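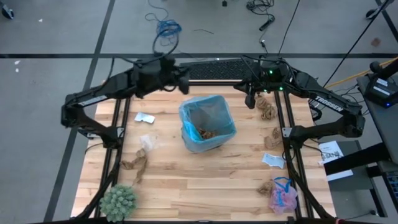
Windwood: Dem Vorredner ist zu widersprechen. Der Innenausschuss hat das Ministerium im Januar befragt; schriftliche Antworten stehen aus.

Veloso
24. Oktober 2023
Zuständig für die Gefahrenlage bleibt das Ministerium. Eine Rüge im Plenum ersetzt keine Gesetzesänderung.

Windwood
Die Auskunftspflicht gilt bereits nach heutiger Rechtslage.

Peltura
Ich verweise auf Drucksache 2381, Seite 15. Dort ist die Frist geregelt.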